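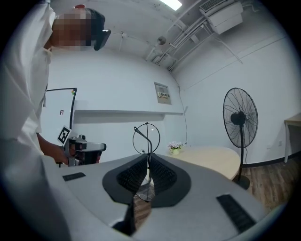
Figura 3. Persona con camisa blanca sujetando una pinza de mano gris y negra.

4.2. El rumor de ruptura como género conversacional

Llegamos a la parte del corpus que más nos ha hecho disfrutar. Los hilos sobre rupturas entre famosos suelen despacharse en la bibliografía como ruido, material repetitivo del que se extrae, como mucho, una nube de palabras. Leídos enteros y en orden, los 334 hilos que recogimos en el foro Poleo muestran una riqueza que no esperábamos: hay reglas, hay turnos, hay especialistas reconocidos por los demás y hay incluso una cortesía propia, muy marcada, que obliga a quien trae una mala noticia a pedir perdón antes de darla.

Recordemos que el subcorpus de rupturas reúne 2121 mensajes, todos en español y todos publicados antes de que alguna de las partes confirmara la separación. Esta última condición es importante. Una vez que llega el comunicado, la conversación cambia por completo (se vuelve elegíaca, o burlona, o se apaga en una tarde), y esa segunda fase la tratamos en el apartado 4.4. Lo que nos interesa en este punto es el periodo de incertidumbre, que en algunos casos dura unas horas y en otros se alarga meses, con los participantes volviendo una y otra vez al mismo hilo para añadir una pista.

Porque de pistas va el asunto. El mensaje prototípico presenta un indicio, propone una lectura y la deja abierta. Los indicios más valorados son los negativos: la felicitación de cumpleaños que no llegó, el anillo que ya no se menciona en las entrevistas, la cuenta que dejó de seguir a la otra. Nos parece fascinante que una comunidad entera haya desarrollado semejante destreza para leer ausencias. Un indicio positivo, como ser visto cenando con otra persona, se recibe con bastante más recelo, y casi siempre aparece alguien que recuerda que una cena es una cena. Esta desconfianza contradice la imagen del aficionado crédulo que todavía circula en parte de los estudios sobre prensa rosa.

La secuencia habitual tiene una apertura cautelosa («no quiero ser agorera, pero»), una petición de fuente y una respuesta a esa petición. La petición de fuente es casi automática. A menudo se formula con una sola palabra, «¿fuente?», y no se interpreta como un ataque. Quien no puede aportarla dispone de varias salidas dignas: atribuir la noticia a una cuenta de Plirklow, la aplicación de vídeos cortos donde nacen buena parte de estos rumores, declarar que se trata de una intuición, o prometer que volverá. La promesa de volver nos parece especialmente bonita desde el punto de vista interaccional, porque compromete a quien la hace y mantiene vivo el hilo para los demás. Hay usuarios que regresan semanas después, citan su propio mensaje y rinden cuentas.

El caso del reparto de Ternum merece detenerse un poco. La serie llevaba dos temporadas en antena cuando empezó a hablarse de que su pareja protagonista, que lo era también fuera de la pantalla, se había separado. El foro se dividió enseguida en dos grupos. Para unos, la separación explicaba la frialdad de las escenas compartidas en los últimos episodios; para otros, esa frialdad era exigencia del guion y no probaba nada. Durante todo junio las dos lecturas convivieron con una paciencia admirable. Los defensores de la pareja elaboraron una cronología del rodaje para demostrar que las escenas discutidas se habían grabado antes de las vacaciones que ambos pasaron juntos. Los escépticos la revisaron, corrigieron dos entradas y la incorporaron a su propia argumentación. Al cabo de unas semanas el documento servía por igual a las dos hipótesis, y todos lo enlazaban con orgullo.

Con la banda Frandsen sucedió algo distinto. La ruptura rumoreada era la de su cantante con una presentadora de televisión, y el material de partida consistía casi exclusivamente en letras de canciones. El hilo adquirió entonces un tono de seminario: se comparaban estribillos, se discutía si una segunda persona del singular podía referirse a la ciudad natal del grupo, se traducían versos del inglés con notas sobre las pérdidas de la traducción. Varios participantes que nunca intervenían en otros hilos aparecieron en este y fueron recibidos con entusiasmo. Creemos que el tipo de indicio disponible moldea la comunidad que se forma a su alrededor, y que por eso conviene evitar las generalizaciones sobre «el público del corazón» como si fuera uno solo.

Hubo también un tercer aspecto que solo apareció en las entrevistas. Al preguntar a los 41 participantes entrevistados qué buscaban en estos hilos, muchos hablaron de la compañía antes que de los famosos. «Yo entro por ellas, la pareja me da un poco igual», nos dijo una usuaria veterana, y otra contó que en su propia separación había reconocido frases aprendidas en el foro. No queremos estirar demasiado este dato, que procede de personas que aceptaron conversar con nosotros y que, por tanto, serán con probabilidad las más implicadas. Aun así, encaja muy bien con lo que se observa en los mensajes: el paso de la anécdota ajena a la propia es frecuente, suele ocurrir hacia la mitad del hilo y rara vez recibe un reproche por salirse del tema.

Queda la cuestión de los errores. Una parte de los rumores resultó falsa, y nos preguntábamos cómo se gestionaba el desmentido. La respuesta varía según quién abrió el hilo. Si fue una persona recién llegada, el desmentido se publica sin más comentario y la conversación se cierra. Si fue una voz con prestigio, se abre una ronda de bromas cariñosas en la que ella misma participa, a veces cambiando su firma durante unos días para recordar el fallo. Los 3 codificadores coincidieron sin dificultad al identificar estas rondas, algo que no pasó con otras categorías más escurridizas, como la ironía en los mensajes de apertura. Los desacuerdos sobre esta última se resolvieron por discusión, y los ejemplos que siguieron dando problemas se excluyeron del análisis cuantitativo, aunque los retomamos en el apartado siguiente a propósito del humor.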